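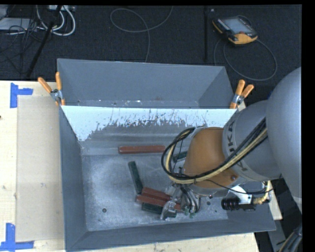
Ticket: Fovunov bin picking kit, missed picks on mixed bars
Opened by: Doaa Saber
Assigned to: Bastian Seidel, Dromilo support
Status: Open, waiting on customer
Product: Fovunov kit, trial licence

Doaa Saber
19 December 2019
Hi Bastian, first up, we're really enjoying this kit! I had it picking bars out of our metal bin on the first afternoon, and I've never had a vision setup behave that well that early. One problem though. The green bars are fine when they sit by themselves, but once they're under a red-brown one the software gets the angle wrong and the finger comes down on the end of the bar. Over 1000 picks we had 11 misses on red-brown and far more on green (I stopped the log before it wrote the total, sorry). Same bin, same lights, KUKA arm, camera-like unit on the wrist bracket.

Bastian Seidel
Great to hear it's going well, and thanks for running such a long test. My first guess is exposure. Dark green on a scuffed grey floor doesn't give the camera much of an edge to work with. Could you go to Camera, then Capture, and switch Single to Multi? Start with 3 exposures. Please also send me the version number from the About page.

Doaa Saber
Version is the March build. Multi with 3 made a huge difference. I can see both long edges of the green bars in the preview now, where before they faded out halfway along. Still getting misses when bars are stacked. I also tried the Khúc lighting profile for fun and it was worse, lots of glare off the bare patches on the wall, so I've gone back to default.

Bastian Seidel
Yes, leave Khúc off, it was tuned for plastic tubs. Next thing to try is Overlap Limit under Pick Order. It's probably still on the factory setting of 9, and that lets the arm go for bars that are mostly covered. Drop it to 3 and it will clear the top layer first. You'll lose a bit of cycle time.

Doaa Saber
Oh, that's lovely. It takes the top bar, looks again, takes the next one. No end-of-bar grabs on green all morning. It is slower, but I can live with that. Two leftovers:
1. Bars lying hard up against the back wall get skipped even when they're on top.
2. The preview window freezes if I change the exposure while a job is running - restarting the Britance service clears it.

Bastian Seidel
Number 2 is a known bug and I've linked your ticket to it. For number 1, check the wall margin in the bin model. If the bin was taught with the clamps on, the model may have come out too narrow at the back. Re-teach it with the clamps off, put them back, and send me the new bin file plus a log from one full run.

Doaa Saber
Will do. The arm is booked until tomorrow lunch so you'll have the file after that.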